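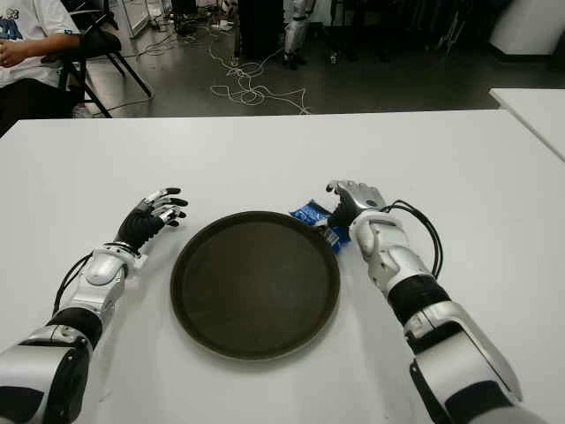 Blue packet at the rim of the dark tray, on the big white table.

Flerno tray-packing set: read me first

Hello, and thank you for picking up the Flerno set. It grew out of a very ordinary question that Kaisu Räsänen asked one Wednesday over coffee, namely how people go about putting small shop-bought things on a tray when they are left to please themselves. Some of us line everything up along one side and some of us make a heap, and we wanted a tidy record of both habits.

What you get

There are 1101 short sessions, each one a single tray from first item to last. The notes for each session give the item list, the tray used and a line or two of remarks. Ona Eglītis wrote most of the remarks and she is generous with them, so do read a few even if you only came for the lists - they are good company.

The items

We kept to 13 kinds of item, all light and easy to replace. Packets are the largest group and the most troublesome to name. Crinkly wrappers go down under "packet" whatever is inside them, and the main colour goes in the next column. If a wrapper is blue with a bit of white printing we put "blue" and leave it there. Please do the same if you add your own, as we spent most of January undoing entries like "bluish, shiny, some white".

The table and trays

A white table suits the darker trays very well, and we would use one again. Pale trays are harder to pick out against it, and Wanpen Yimyam has marked those sessions "pale" in the remarks so you can set them aside.

What counts as packed

An item is packed once it lies wholly inside the rim and has been let go. Resting on the rim doesn't count, and neither does leaning on a neighbour that is itself half out. Lenni Lappalainen and I argued over this for longer than I care to admit, and the old rule still turns up in the first 8 sessions. They are marked "old rule".

Still to do

The remarks for the last batch need a spelling check, and the Gatness list has two names for the same tray. Corrections are very welcome - send them to Raili Honkanen, who looks after the master copy, and please give the session number.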